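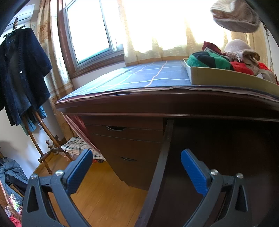
蓝底格子桌布,铺在带抽屉的木书桌上

首页 > 家庭与节日 > 聚会筹备 > 长辈寿宴

【求助】第一次给外婆操办八十岁生日,场地、吃的、流程全是一团乱,求过来人指点

提问时间:2023年4月2日
标签:八十大寿 租场地 家庭聚会 预算 请柬

各位好!潜水很久了,平时就爱看大家晒满月酒和生日会,看得很开心,从来没想过有一天轮到我自己来张罗,现在真的有点慌。

先交代一下情况。我们家住在Urosthorpe,镇子不大,中餐馆有一家,做外卖为主,堂食坐满了也放不下我们一大家子。外婆今年满八十(按虚岁算去年就该办了,去年她住了一阵子院,大家都没那个心情,就拖到了今年)。她的生日在11月,天黑得早,又冷,所以户外是不用想了,我妈一开始还说在院子里搭个棚子,被我和我爸一起劝住了。

家里开了一次视频会,开了整整一晚上,最后的结论是让我来办,因为我“会用电脑”。好吧。

预算是几家凑的,一共912镑,吃的、场地、布置、蛋糕全在里面,我舅舅说超了他补,可是我不太想让他补,他每次补完都要念叨好几年的。

客人里面一定会来的是住得近的这几家,大人小孩加起来18个,这一块是确定的。不确定的是外地那一拨,还有外婆跳舞班的老姐妹,有的说来,有的说看天气,有的说看膝盖。最多可能翻一倍。所以我现在连桌子要几张都定不下来。

场地我看了两个。

第一个是Bondarchuk会堂,就在老图书馆后面那栋,办过几次春节活动,镇上的华人应该都知道。优点是大,有厨房,有停车位,进门没有台阶(外婆有时候要坐轮椅)。缺点是里面真的很朴素,灯是那种很白很白的日光灯,椅子是叠起来的塑料椅,什么装饰都没有,等于要自己从零开始布置。而且他们按半天租,下午场从一点开始,六点必须锁门走人,布置和收拾的时间都算在里面。

第二个是我家自己。客厅和饭厅中间的推拉门拆下来能连成一个大间,紧一紧,近处的这些人坐得下,外地的和跳舞班的要是全来,那就只能站着吃了。好处是不要钱,想弄到几点弄到几点,外婆累了可以直接上床躺着。

布置的东西我问了Fanditz,他们家在隔壁镇有个仓库,桌布、椅套、背景架、灯串都能租。第一次报价406镑,我嫌贵,说去掉椅套重新算一下,结果第二次发来的报价变成443镑!我看了三遍,去掉了东西怎么还贵了?打电话过去没人接,发邮件说两个工作日内回,现在已经过去一个星期了。有没有人跟他们家打过交道,是不是一直这样?

请柬的话,我表妹推荐我用Jingate,说做个网页请柬发到群里,大家点一下就知道谁来谁不来。我试着做了一个,挺好看的,可是外婆那些老姐妹一半不用智能手机,另外一半用是用,但是看见链接就以为是骗子,打死不点。我舅妈也没点。我舅妈今年才五十出头。

还有一个头疼的事情是吃。外婆血糖高,蛋糕不能太甜,可她自己偏偏最爱吃甜的,每次过生日就盼着那块蛋糕。寿桃她也想要。长寿面肯定要有,可是面这种东西在会堂里怎么弄?煮好端上去不就坨了吗?我妈说她在厨房现煮,那她整个下午就在厨房里了,我觉得这样很不好,是她妈妈的生日啊。

总结一下我想问的:

一,会堂还是家里,你们会选哪个?
二,Fanditz那个报价是怎么回事,布置有没有必要花这个钱?
三,请柬怎么弄才能统计到人数?
四,面和蛋糕怎么解决?
五,下午几个小时到底干什么?光吃饭一个多小时就吃完了,剩下的时间大家坐着看手机吗?

麻烦大家了,什么经验都行,翻车的经验也行!我先去给外婆量尺寸了,她说要做一件新的红外套。

补充一:有人私信问为什么不去市里的大酒楼。外婆晕车,坐车超过半小时就不行,所以只能在本镇。

补充二:外婆知道要办,不是惊喜派对。她不喜欢惊喜,她要提前去烫头发。

共有3个回答

回答一(12人觉得有用)

选家里。会堂的灯我去过一次就不想去第二次,拍出来每个人脸都是青的。布置买点气球就完了,老人家看的是人不是桌布。面别煮了,点外卖。

回答二(被提问者采纳)

看到你的帖子我马上就坐下来打字了,因为我去年刚给我婆婆办完八十岁,也是在Bondarchuk会堂,也是11月(连月份都一样!),你写的这些我几乎全部经历过一遍,所以我会写得很长,你泡杯茶慢慢看。

先说会堂还是家里。我当时也纠结了很久,最后选会堂,我到现在都觉得选对了。家里办最大的麻烦是停车和厕所。你想想,那么多人,一个下午,一楼一个厕所(我猜你家跟我家差不多格局),还有老人要排队,光这一件事就够你忙的。会堂有两个厕所,其中一个是无障碍的,轮椅能转过身来,门口有扶手。单凭这个我就愿意付那个租金。而且你家的推拉门,拆下来容易,装回去你试试,我家那扇到现在关门还有缝。

不过外婆累了要躺,这个你说得对,会堂里没有地方躺。我们是从家里搬了一张她平时看电视坐的扶手椅过去,带脚凳的那种,放在离暖气近的角落,不靠门。她中间在上面睡了二十分钟,旁边小孩在尖叫她都没醒。你可以照搬。毛毯也带一条。

时间的问题要认真算。下午场一点开门,六点锁门,听起来有五个小时,但是你布置要一个多小时,收拾又要将近一小时,真正留给客人的也就三小时不到。我们请柬上写的是两点半,三点人差不多到齐,五点开始陆续有人走,刚刚好。千万不要写两点,有的老人家会一点半就到,坐在车里等,你看见了又不好意思不请进来,请进来你还在梯子上挂东西。我就是这样,我婆婆的老同事全程看着我贴那个“寿”字,贴歪了两次,还在下面指挥我。

你可以问会堂能不能提前一点拿钥匙,上午如果没人租,他们有时候肯的。我是打电话问的,邮件他们看得很慢。

然后是Fanditz。哈哈哈哈你不是一个人!我也收到过越减越贵的报价。我后来弄明白了我自己那一份是怎么回事:他们有套餐,椅套是包在套餐里面的,你一说不要椅套,整单就从套餐价变成单件价,每样东西各算各的,加起来就上去了。你那份是不是同样的情况我不敢打包票,你让他们把两份明细都发给你,一行一行对一下就看出来了。还有看看运费有没有重复算,我那次就多算了一趟。邮件是真的慢,但是他们仓库每天上午有人,直接开车过去问最快,态度倒是很好的。

至于有没有必要花这个钱,我的看法是全套没必要。你总共才912镑,布置就拿走将近一半,吃的怎么办呀。我最后只租了两样东西:背景架和暖光灯串。灯串是最值的,真的,会堂那个白灯你关掉一半(开关在厨房门口那面墙上,有好几个,你自己试,记得试完拍个照记住哪个是哪个),灯串沿着窗户挂一圈,整个感觉就不一样了,人的脸色马上就暖了。楼上那位说脸是青的,我完全同意,但是这个有办法救。

桌布我是自己凑的。我婆婆喜欢红,可是满屋子大红的桌布我看着头晕,就只有主桌用红的,别的桌用家里现成的,几个妯娌一家拿一两条出来,有格子的有素的,花色都不一样,摆出来居然很热闹,很像过年的时候在老家院子里吃饭的样子。婆婆还认出来有一条是她自己二十年前送出去的,高兴坏了,跟每个人都讲了一遍。所以真的不用租。唯一要注意的是提前量一下会堂的桌子,他们的长桌比一般饭桌要长,短了的话露一截桌腿出来,也没关系,就是小孩会钻。

椅套不要。塑料椅子坐着会滑,套上套子更滑,老人不安全。

请柬这一块。Jingate我也用了,年轻的那一拨用它很方便,可以填忌口,可以填带几个小孩,我觉得你做好了就别浪费,发给用得惯的那部分人。老姐妹那边你就老老实实打电话,或者更省事的办法是找到她们里面那个“班长”。跳舞班一定有一个这样的人,收费的、订车的、通知放假的都是她。你把事情交代给她一个人,三天之内她给你一张手写的名单,比什么软件都准。我婆婆那边太极班的班长连谁对花生过敏、谁跟谁不能坐一桌都写在后面了。

纸的请柬也印几张吧,不用多,给长辈的,红底的那种,自己写名字。我是在家里打印机打的,卡纸去文具店买一包就行。老人家会收着的,我婆婆的那张现在还压在她床头柜的玻璃下面。

舅妈不点链接,你就让舅舅点。

人数不确定的话,桌子按最多的摆,饭按中间数订。桌子是会堂自带的,多摆一张不要钱,空着就放礼物、放外套、放小孩的画。饭订多了才心疼。而且家里人聚会没有真的会饿着的,总有人带一大锅东西来,我那天有人带了一锅茶叶蛋,谁都没让她带,结果最先吃完的就是茶叶蛋。

下面说面。这个我研究得最久。会堂厨房有一个大炉子,四个火头,其中一个点不着(去年是这样,不知道修了没有),有个大水槽,有个冰箱,没有什么像样的锅,锅要自己带。面坨不坨,关键看你一次煮多少。我们的做法是这样的:面提前在家里煮到七八成熟,过凉水,沥得干干的,拌一点点油,一小把一小把卷起来放在盒子里,带过去。汤头在家里熬好,装在保温桶里,到了倒进大锅烧开。要吃的时候把面卷放进漏勺里,在开水里烫一下,放碗里浇汤,一碗不到一分钟。这个活不需要你妈妈干,找两个大一点的孩子,一个烫面一个浇汤,十几岁的男孩子特别喜欢干这个,我外甥那天像开了店一样,还吆喝。

碗用小碗。长寿面意思到了就行,小碗一人一碗,想吃再添。第一碗让你妈妈亲手端给外婆,其他的她就坐着。

别的菜我是一半冷盘自己做,一半从那家外卖店订的。那家店你提前一个星期说,可以给你用大盘子装,不用一盒一盒的。春卷别订,路上一捂就软了。酱牛肉、拌黄瓜、白切鸡这些都可以头一天弄好。烤箱类的也别指望,会堂那个烤箱我不敢开。

蛋糕!血糖高又馋甜的,跟我婆婆一模一样。我是先去问了她的护士,护士说小小一块没问题,别空着肚子吃,放在面和菜后面吃。你家外婆的情况你也先问一下医生或者护士,每个人吃的药不一样,这个别听我的。蛋糕本身我订的是鲜奶油加水果的,让店里少放糖,坯子做薄一点。上面的寿桃是用豆沙包代替的,就是那种做成桃子样子的豆沙包,冷冻的亚洲超市有,蒸好了围着蛋糕摆一圈,特别好看,照相也好看。豆沙也是甜的,所以蛋糕和寿桃二选一,我婆婆选了寿桃,掰了半个,剩下半个被我公公吃了。

蜡烛别插八十根。我知道你不会,可是我小叔子真的买了八十根。用数字的就行,会堂那边还有烟雾报警器,挺灵的。

最后说下午几个小时干什么。你不要担心冷场,真的,老人家坐在一起光说话就能说三个小时。但是有两三样东西撑一下场子还是好的,我们弄了这几个:

一个是老照片。提前一个月在家族群里收,收到之后洗出来,夹在绳子上挂一排,不要放投影。我本来做了投影的,放了一遍大家看完就完了,可是洗出来挂着的那些,整个下午都有人站在那里看,指着说这个是谁那个是谁,有两个老太太还为一张照片是哪一年拍的争了半天。下面放几支笔和便签纸,谁认出来了就写上去,这些便签后来我都留着,贴到相册背面去了,有好多事连我先生都不知道。

一个是小孩的桌子。给一卷纸、几盒彩笔,让他们画给太婆的贺卡,能安静四十分钟。四十分钟以后就不行了,你要有心理准备。

还有就是拜寿。按辈分一家一家上来,鞠躬,说一句话,外婆发红包。这个最好放在吃蛋糕之前,不要拖到最后,后面有人要赶着走。红包让外婆自己提前包好,她会想自己包的,你帮她把新票子换好就行。说话不要限制,也不要逼,有的人一上去就哭,有的人就说“妈生日快乐”五个字,都很好。

麦克风不需要。会堂回音很大,一开麦克风谁都听不清。

跳舞班的来了会想跳舞的,我跟你讲。准备一个小音箱,问班长要她们的曲目。

收拾这件事要提前分派好,谁洗碗谁叠椅子谁倒垃圾,写在纸上贴在厨房门上。他们会堂的垃圾要自己带走,我当时不知道,六点差五分的时候我先生开着车,后座全是垃圾袋,我坐在前面抱着剩下的半盆黄瓜。

对了,你写到外婆要提前去烫头发,记得约头一天,别约当天上午。理发店一拖就是一个钟头,我们差一点没赶上。

有问题随时在下面追问,我每天晚上都上来看的!祝外婆生日快乐,红外套做好了一定要晒一下!

回答三(5人觉得有用)

我不在你们那个镇,我只回答我懂的那部分。

蛋糕我自己在家做了好几年,给我爸做的,他也控糖。我的经验是代糖别全部替换,全换了口感会很奇怪,有一股凉凉的味道,老人一口就吃出来了,还会说你这蛋糕坏了。我一般就是把糖直接减掉三分之一,多加一点柠檬皮屑和香草,闻着甜,吃着也不觉得寡淡。奶油里拌一点无糖的浓酸奶,会清爽很多,不过天热容易塌,你们11月应该没事。

蛋糕大小也别做太大。中国老人家的生日会上大家已经吃了一肚子菜了,蛋糕每次都剩。我建议做一个小的漂亮的给外婆切,再烤一大盘方的放在厨房里切块分给大家,方的那个不用裱花,省钱又省事,带走也方便。

请柬方面,我倒是觉得网页那个就够了。我爸七十五岁我们全家都用的手机接龙,没什么问题啊,多教几遍就会了。

还有预算,我会把吃的留一半以上,剩下的再去分。912镑办这么多人的饭,自己做一部分的话是够的。场地我没发言权。

惊喜派对那个补充笑死我,我妈也是这样的,必须提前通知,她要做面膜。

评论区

提问者:天哪回答二你是天使吗!!我把你这篇打印出来贴在冰箱上了(我妈看了说这个人写得比我们开会有用)。刚刚给Fanditz打电话打通了,还真的就是套餐拆掉了变成单件价,跟你说的一模一样。我现在改成只要背景架和灯串,等他们重新发过来。会堂也打算订了,下午场还空着。

提问者:想追问一下,灯串是插电的还是电池的?会堂插座多不多?

回答二作者:插电的!插座窗户那边有两个,舞台那边有一个,其中窗户左边那个接触不太好,你带一个长一点的接线板,再带一卷胶带把地上的线贴住,老人走路容易绊。电池的灯串我也试过,四点多就暗下去了。

回答一作者:我还是选家里。

路过的网友:收藏了,我奶奶后年九十。请问豆沙寿桃是蒸好了带过去还是到了再蒸?

回答二作者:在家蒸好,用厚毛巾包着放在保温袋里,到了还是软的。别叠着放,会把桃尖压扁。我压扁了三个。

提问者:跳舞班的班长找到了!!就是每次来我家借剪刀的那位阿姨。她说名单后天给我,还问我能不能自己带音箱,她嫌别人的不够响。

回答三作者:方盘蛋糕的方子要的话我可以发你,得等周末,我写在本子上了,本子在我妈那里。

提问者:要要要,不急的,先谢谢!

显示更多评论

相关问题
满月酒在会堂办,暖气够不够用?
老人生日送什么不会被退回来?
家里长辈不吃蛋糕,用什么代替比较体面?
网页请柬和纸质请柬要不要两样都发?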